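**31 Jan 2018** – Drestmont is going ahead with a two-armed robot for its Vanholm workshop, and the people who will work beside it could hardly be more pleased. The order is due to be signed next week, after a planning round that started in October and took in every bench on the finishing side.

Dewanti Sinaga, who runs the workshop budget, had three suppliers on her list at the start. Two dropped out over delivery dates. The third, Malabanan, offered to let the team plan the whole job in simulation first, with a model of the robot at a work table, before any money changed hands.

"That settled it for me," she said. "We could try our own layouts and make all the silly mistakes for free. I've bought machines from a brochure before and spent the next year moving furniture round them!"

The simulation work has already changed the shopping list. The first plan had the robot at the far end of the room, next to the stores, with a single table in front of it. The new one puts it in the middle bay, where parts can come in from either side, and adds a second table on wheels. Both tables will be made in house – a nice saving, and the joiners are delighted to be asked.

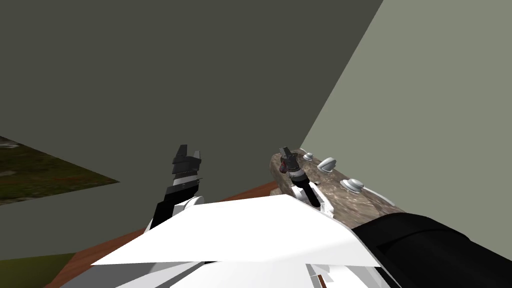 Grippers were the other big talking point. Chunhua Pan, who leads the trials, wanted to settle how the two arms would share the handling before choosing any spare parts. She has been trying different starting positions most afternoons, and has talked half the workshop into having a go at the controls (there is now a sign-up sheet on the door).

"People come in for five minutes and stay until closing," she said. "They ask really good questions too. Can it reach over a tall part? Where do I stand when I'm loading? Those are things we need to know before we drill holes in the floor."

Her list led to 65 changes to the draft plan, most of them small: a longer cable run, a lower shelf, a better spot for the stop button. The budget now includes £3000 for training, which the first version left out altogether, and seven members of staff will take the course before the robot goes into daily use.

Rilomness, the sister site, is watching closely and has asked for a copy of the plan. Sinaga is happy to share it, though she wants the floor survey back first, as the middle bay may need a new slab under the robot's base.

Trials in simulation carry on through the spring. Staff who would like a turn should put their names on the sheet or speak to Pan.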